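Speaker notes – "The arm that let go late"
Trancombe, September 6, 2023
Slot is 50 minutes with questions. Keep the fault itself to the first half.

Opening

Say thanks to Trancombe for the room. Start straight in with the fault, no company history.

In the early part of the year we ran a tabletop packing cell at the Hasham site. One arm, one wooden bench, small mixed goods moved in and out of containers. The job was dull on purpose. We wanted to know how long it would run before a person had to step in.

It ran for 3025 picks before the fault I am going to talk about. At that point the gripper was told to open, reported that it had opened, and had not. The arm then moved away at full travel speed with a packet still held, and the container came with it. The container hit the operator's forearm. She had a bruise and went back to work the next day. Pause here. People in the room will want to know she was all right, so say it before going on to the technical part.

What we thought it was

First guess was the air supply. We spent two days on it. Pressure was fine at the bench and fine at the compressor.

Second guess was dirt in the fingers. Stripped the gripper, cleaned it, put it back. The fault came back after 892 picks. Nobody was near it that time – we had already put the screen up.
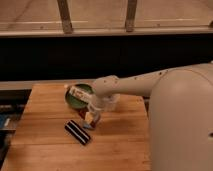 Ximena Bravo
Controls engineer, Treltis

Leave the slide up while I go through the release step. Point to the clear housing on the gripper and the round green container next to it. The white item lying across the top of the container is the kind of thing I mean when I say a light, flat load. Goods like that weigh very little, so the arm hardly notices whether it is carrying one or not. Load sensing at the wrist was never going to catch this fault for us.

What it was

The controller did not check that the fingers had opened. It checked that the open command had been sent and that a set time had passed. The time was 80 milliseconds. With a new seal that was plenty. As the seal wore, the fingers slowed down, and in the end the arm was leaving before they had let go.

On the operator's screen it said "gripper open". What it meant was "gripper told to open". I wrote that message, so I can say that it was a bad one.

Go slowly on this part. At Nygård, where I gave a shorter version, several people took it to be a worn seal problem. The seal will always wear. The mistake was in treating a timer as a sensor.

What we changed

Added a position switch on the fingers. The arm does not move off until the switch agrees.

If the switch does not agree within one second, the arm holds where it is and the lamp goes amber. It does not try again by itself. We did have a retry in the first draft and took it out, as a second try can throw the load.

First 50 millimetres after every release are now at slow speed, with the force limit turned down.

Screen message reworded. It now says "waiting for fingers" until the switch closes.

Seal goes on the planned maintenance list. Before this it was changed when someone noticed.

What we did not fix

Be plain about this. The switch tells us where the fingers are. It does not tell us that the item has dropped. A packet with a sticky label can stay on one finger with the gripper fully open, and the arm will carry it off. Slow speed makes that safer but does not stop it. We are looking at a camera check after release and expect to have results in November.

The other open point is the risk assessment. Ours covered pinching and covered the arm striking a person. It said nothing about the arm dragging a container into a person. If anyone here has a form that deals with that well, I would like a copy.

Questions

Likely to be asked about cost. The switch and wiring were cheap, and most of the bill was time lost on the air supply.

Likely to be asked why the operator was inside reach. She was allowed to be, under the rules we had then. Those rules have been rewritten and I can send them to anyone who leaves an address at the desk.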